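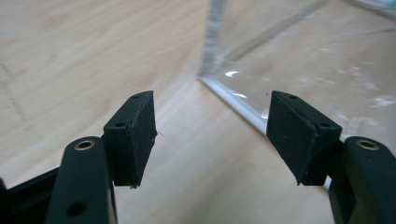

Clear plastic on a light wooden tabletop.

FOR IMMEDIATE RELEASE

Plornora takes marker packing to the table at Piradon

Open packing tables, clear zip pouches, a lot of caps to check. Sign-up for schools open until end of June

Summary for editors:

Plornora, the classroom supply workshop, is moving its marker packing out of the back room and onto open tables at the Piradon community hall. Schools can send staff or parents to pack their own sets. Free of charge. Markers, pouches and labels provided, bring your own class list.

The pouch is the Plalon, clear sides and a zipper, sized for 14 markers. Teachers asked for clear. They want to see from across the room whether the purple is missing.

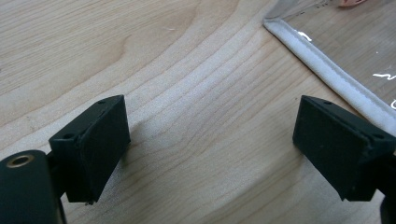 Tabletop grain, close up.

Tables come from Turunen, a furniture maker that lent 2 of them for the whole season. Pale wood, rounded corners, a small round hole toward the back for cables. Plornora had been working on folding tables with a ridge down the middle and markers rolled into it all day long.

"The ridge was driving us up the wall," said Hedvig Eklund, who runs packing at Plornora. "You'd put down a red one and chase it. And on dark tops you lose the blue barrels completly. A pale top is so much easier on the eyes."

Turunen asks that the tops be wiped after each session - water and a soft cloth, no solvent. Ink marks to be reported, not scrubbed.

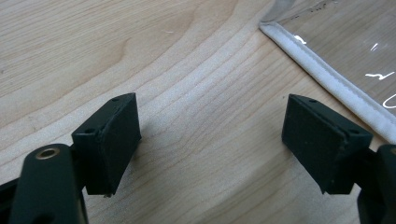
Light wood tabletop at Piradon.

How a session runs: doors at 9 a.m., short intro, then packing until noon. Each seat gets a stack of flat pouches and a mixed pile of markers. Caps are pressed on hard first. Then the pouch is opened wide and stood up so it holds its shape, markers go in one at a time, zipper closed, label on the front.

The order of colors doesn't matter. Cap direction does, all the same way please, it makes the check at the end much quicker. Dry markers go in the tray by the door for recycling. 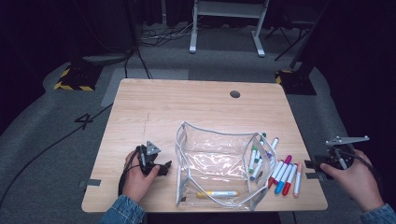

PIRADON, June - Plornora today confirmed that 389 pouches have been packed so far for classrooms in the area, with 6 schools signed up and room for more.

The sets mix marker styles. Some have white barrels with a colored cap - green, purple, magenta, yellow, red - and others have the color on the barrel itself, such as blue or red. Plornora buys leftover stock from several suppliers, so the mix changes from week to week and no two batches are quite alike.

"People worry about that and the kids really don't," said Signe Nordin, school contact at Plornora. "They want a pink and they want a green that works. We had one class ask for for two greens per pouch. Fine, they got two greens."

Nordin said the crumpled look of a new pouch goes away after a few days of use. The plastic softens in the hand and will stand open with less help. Pouches can be rinsed and used again next year, zipper left open to dry.

Schools that can't send anyone may still order finished sets. These are packed last, after the sessions, so expect a wait. Pick-up is at the side entrance of the hall, 2 p.m. onward. Please bring a box or a bag, we run out of both.

Sign-up is by form at the hall desk or through the school office. State number of pupils, any colors to leave out, and who is picking up.

Media are welcome at morning sessions. Ask for Signe Nordin at the hall desk. Questions on tables go to Turunen direct.

About Plornora
Plornora sorts, packs and supplies drawing and writing materials for schools. The Plalon pouch is its own design and is also sold empty.

ENDS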